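Atelier — Fiches pratiques
Démonstration à la pince tenue en main : conseils de préparation et de prise

Ces conseils concernent l'apprentissage par démonstration avec une pince portative, sur table, pour des tâches simples de saisie et de dépose. Ils valent aussi, à quelques détails près, pour la commande à distance. Les réglages cités sont ceux du banc Conier.

Préparer la table

Dégager d'abord la zone de travail, puis poser le plateau au centre, bord avant parallèle au bord de la table. Un plateau à alvéoles peu profondes convient bien pour débuter : la position d'arrivée est définie par la forme et l'opérateur n'a pas à viser un repère dessiné. Sur une table claire, choisir un plateau sombre.

Les passe-câbles percés dans la table restent hors de la trajectoire. Une pièce cylindrique lâchée à proximité finit dedans.

Dresser le marqueur carré sur le côté, légèrement incliné vers l'opérateur. Posé à plat, il est vu trop en biais dès que la pince descend. L'impression doit être mate ; un film plastifié renvoie l'éclairage du plafond et la détection décroche. Laisser une marge blanche autour du cadre noir.

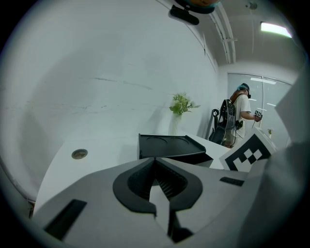

Plateau à deux alvéoles vu depuis la pince, marqueur dressé à droite de la table.

Tenir la pince

Garder le poignet souple et le coude près du corps. La vitesse utile est inférieure à celle du geste naturel : au-delà de 400 mm/s, le flou gêne le suivi et la trajectoire doit être lissée après coup. Marquer un arrêt de 2 secondes avant la fermeture des doigts, puis un autre avant l'ouverture. Ces paliers servent au découpage automatique des séquences dans Zolix.

Approcher la pièce par le dessus. Une approche latérale fonctionne à la main, mais le bras qui rejouera le geste n'a pas toujours le dégagement nécessaire au ras de la table.

Nettoyer l'intérieur strié des doigts au chiffon sec. Pas de solvant. Des stries encrassées laissent glisser les pièces lisses, et l'opérateur compense en serrant trop fort — le défaut passe alors dans toutes les démonstrations de la série.

Varier sans dérégler

Déplacer la pièce de départ entre deux prises, jamais le marqueur. Changer aussi la hauteur de départ de la main. Les objets de fond, vase ou chaise, peuvent rester en place ou être déplacés d'une série à l'autre ; noter le changement dans la fiche de série.

Une prise hésitante mais réussie se conserve. Une prise où la pièce est rattrapée avec l'autre main se supprime.

Stockage et relecture

Sur le projet Bratside, la série 41 occupe 3330 Mo avant compression. Prévoir la place avant de commencer : une carte pleine en cours de prise rend le fichier illisible.

Relire la première prise en entier avant d'enchaîner. Vérifier que le marqueur est détecté du début à la fin et que le plateau reste visible à la descente. En cas de perte brève, avancer le marqueur vers le centre de la table et recommencer la série depuis le début.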